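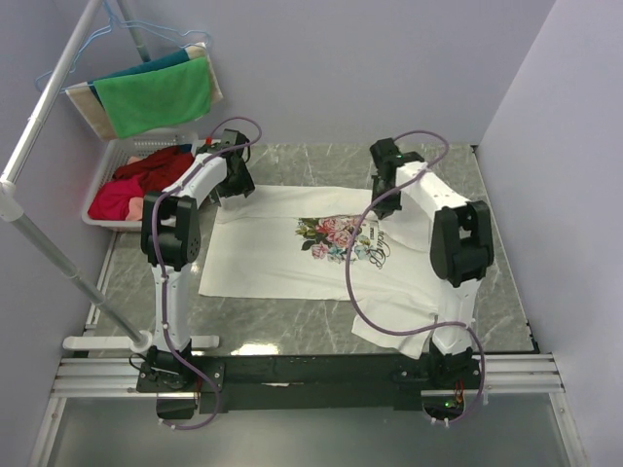 Eldana Gidey
Head of Pastoral Care and Year 7 Lead, Heno Middle School

Getting a school household through August without tears

Every August I am stopped at the gate, or in the queue at the chemist's, by a parent who wants to know how other families manage the start of term. I have worked in schools a long while and brought up three children of my own in a house with one bathroom, so I have opinions, and I am always glad to be asked! What follows is the sheet I hand out at our new parents' evening, with a few bits added from letters people have kindly sent me.

Labels first. Iron-on ones are fine for jumpers and hopeless on socks, so sew the socks, or use a laundry pen on the sole and go over it again at half term. Write the surname and not the first name. We had 602 pupils on roll last year and I could fill a minibus with the Olivers. Label the PE bag on the inside as well as the outside, and please, please label the water bottle lid separately from the bottle, as the two part company by the second week.

Shirts and polo tops do better washed inside out with the buttons undone. For collars, rub in a little washing-up liquid, leave it ten minutes while you make a cup of tea, then put the thing in with everything else. Ink is harder. Dab it with surgical spirit on a bit of cotton wool, with an old tea towel underneath to catch what comes through, and keep moving to a clean patch of the towel. Don't rub, and don't tumble dry until you're sure the mark has gone. Grass stains I treat with white vinegar and water, half and half.

Now, the lunchbox. A lunchbox that smells on Friday evening will smell a good deal worse by Monday morning — so open it the minute it comes home, whatever else is going on. Bicarbonate of soda and warm water, a paste if it's really bad, and leave it open on the draining board overnight. Flasks want filling with hot water for five minutes before the soup goes in. My youngest took tomato soup every day for a whole winter and I never once remembered this before half past eight.

Paper is what gets most families down. We sent home 1,262 letters and slips last year, and that was after we had promised to cut back. I keep a cheap concertina file on the kitchen side with 6 pockets in it: one for each child, one for dinner money and trips, one for the dentist and so on, and one for things I don't want to deal with yet. Anything needing a signature gets signed standing up, before the kettle boils, and goes straight back in the bag.

For homework, a clear end of the kitchen table does as well as any desk. Keep a jam jar of sharpened pencils, a glue stick with its lid on, a ruler and a spare calculator battery there and try not to let them wander. If your child has a reading book from the Clinus scheme, cover it in sticky-back plastic, smoothing from the spine outwards with the edge of a ruler.

Shoes last, as they always are. Stuff wet ones with newspaper and keep them off the radiator, or the leather cracks. Change the paper before you go up to bed.

Spare labels and second-hand blazers are in the Pongsiri Room, next to the office, until a quarter past four.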